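Two arms, one tray, no dignity
3 min read · 35 comments

gristex_dad, October 2021
Shed build is at the tray stage. Tape on the fingers for grip.
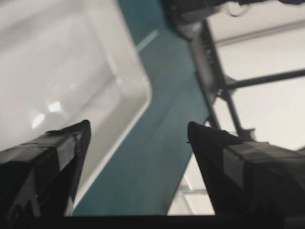

Taped fingers, white tub beyond.

Sabina H
Tape is a cry for help. Rubber pads.

gristex_dad
Pads cost money. I have tape. 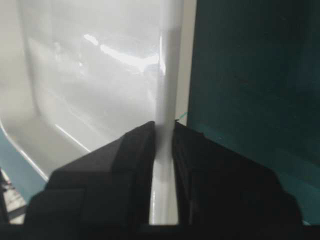 Anyway, closing force is set to 386 out of 1000 and I'm scared to go higher.

Settimio
Go higher. Is your mat joined there?

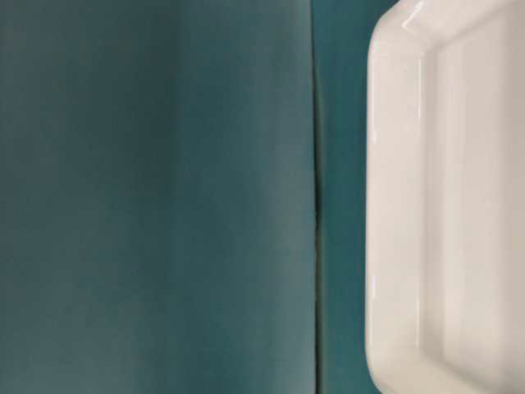
Tray beside the seam.

Sabina H
Seam's fine. Pads.

gristex_dad
Both arms now, one each side. 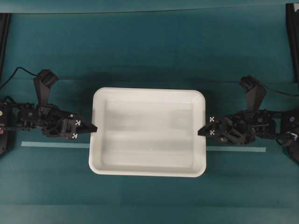
If the left closes first, it just shoves. Would a delay on the right help?

Settimio
No. Start them together.

Share (29)
We use cookies. Accept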